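Wrist view vs. fixed view for small glossy objects

tbaumgart
We trained the Curnodness policy twice on the same 90 demos, once with the wrist view and once without. The gap shows up at the grasp — the reach looks the same in both. 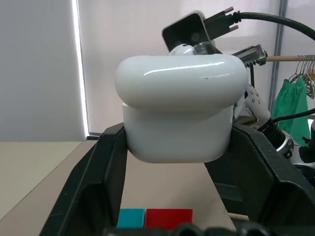 Without the wrist view the fingers close too high and catch the rim of the lid. With it, slips fell from 30 to 4 per session.

palacios_p
Same demos, but how many seeds? I wouldn't report that from one.

tbaumgart
3 seeds. The order held in all of them.

slamet_g
I don't buy the cause. Glare on a shiny lid moves with the wrist, so the policy may be keying on that. Try a matte case.

i_mateos
Disagree. On Gridlow we dulled the objects and the wrist view still won, by less.

slamet_g
"By less" is my point.

tbaumgart
Fair. Matte runs are set for November.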